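The Pomholm tramway is a light rail line linking the harbour at Pomholm with the hillside suburb of Segura. It is worked by a small class of two-car trams known as the Orkoletti type, after the firm that built them. The line is often called the steepest of its kind in the region, though no survey supporting the claim has been published.

Route and operation

The tramway has 2 branches, which divide at Kokden Junction. The harbour branch runs mainly in the street, while the upper one has its own track. Trams leave every 30 minutes on weekdays. The operator has described this as a "turn up and ride" service, a term usually kept for lines with far shorter gaps between trams.

Rolling stock

Each tram has 49 seats. The published figure for total capacity is 542, which appears to refer to the whole fleet and has been wrongly repeated as the load of a single tram. Early brochures promised a quiet ride on the curves below Segura -- a promise later editions dropped without comment.

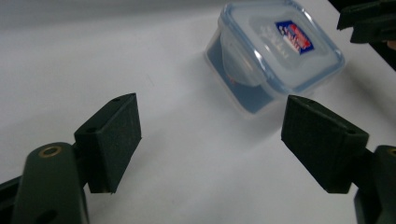 According to Rocío Barroso, the wheel noise was never the main fault, and the doors caused more late running than the curves ever did. The operator's own reports list door faults and "other causes" under one heading, so the point is hard to test.

The trams were refitted after their first years in service. New door motors were installed and the seats were re-covered. Claims that the refit also cut power use rest on a single press notice, which gives no starting figure and does not say how the saving was measured.

Proposed extension

A longer route beyond Segura has been announced several times. Visitación Lorente's study of the scheme found that its passenger forecast counted people changing trams at Kokden Junction twice. A corrected forecast was promised for July but has not appeared.

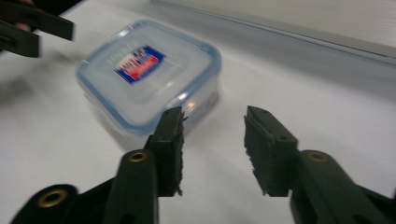 Clear container with a pale blue rim to its lid, on a white tabletop.

Supporters of the extension maintain that the route would still pay its way. No costs have been released for the bridge it would need.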